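Careers and Participation > Calls > Open Day

Call for Participants: Open Day Demonstrators and Visitors, Ogilvie Center for Household Automation

Aug 20, 2022
By Ayantu Lemma, Office of Public Programs

The Ogilvie Center invites applications from adults who wish to take part in its open day at the Turnow building. Two groups are sought: demonstrators, who will handle clothing with hand-held grippers before the public, and visitors, who will tour the workrooms and try the same tools under supervision. There are 28 demonstrator places and 972 visitor places, making 1,000 in all.

Demonstrators will work with everyday garments on beds and tables. Each session lasts 59 minutes and is followed by a short period for questions from visitors. Experience with robots is not required. Applicants should be able to use a gripper in either hand, follow spoken directions, and repeat a task at a steady pace. Training takes place at the Ovwood annex before the open day, and attendance at training is a condition of the position.
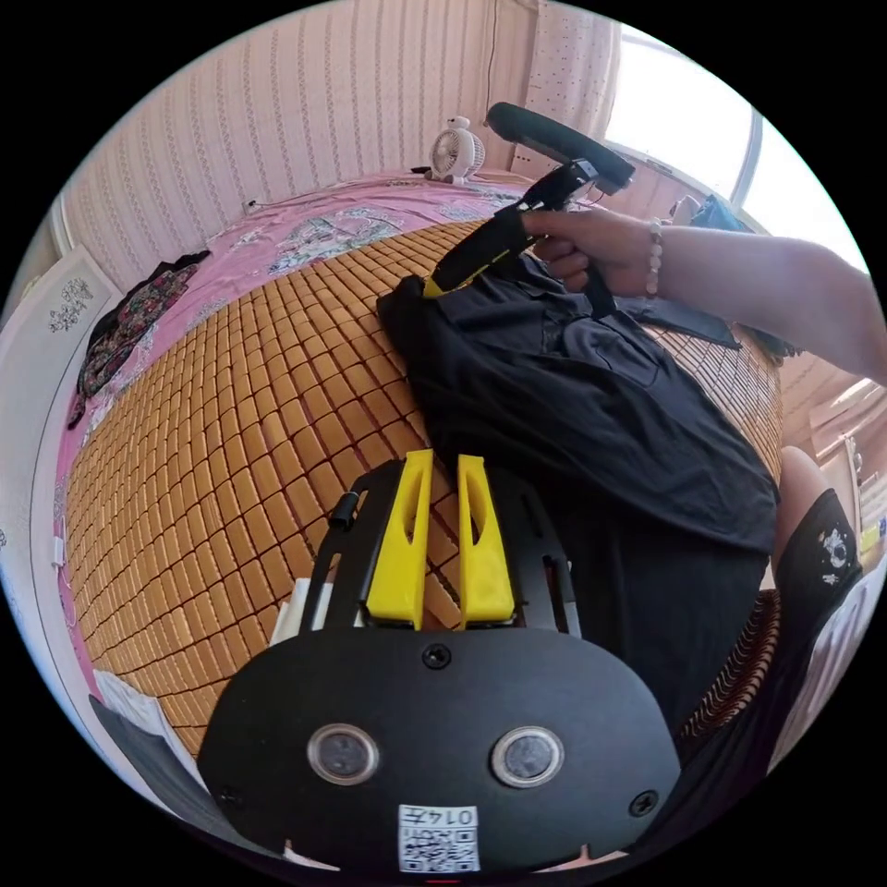
Garment handling with hand-held grippers on a bed. The tip of one gripper holds the corner of a black garment.

Demonstrators will be paid the Center's standard hourly rate for both training and the open day. Travel costs within the city will be repaid on presentation of receipts. Visitors are admitted free of charge but must register by name.

Applicants for either group must be 18 or older. Those who took part in the May demonstration may apply again and need not send a second proof of age. Persons who require step-free access, a seat during sessions, or an interpreter should say so on the form.

Completed forms should be delivered to the Office of Public Programs, Turnow building, or handed in at the Havanlow front desk. Forms must state which group the applicant wishes to join. Demonstrator applicants will be called for a short practical trial. The Center will reply to all applicants in writing.

Comments (3)

R. in Havanlow: Is the practical trial held at Turnow or at the annex? The form has a box for both.

Office of Public Programs: Trials are held at Turnow. Please leave the annex box blank.

knitsandpurls: I went as a visitor in May and would like to demonstrate this time. Sending my form in tomorrow.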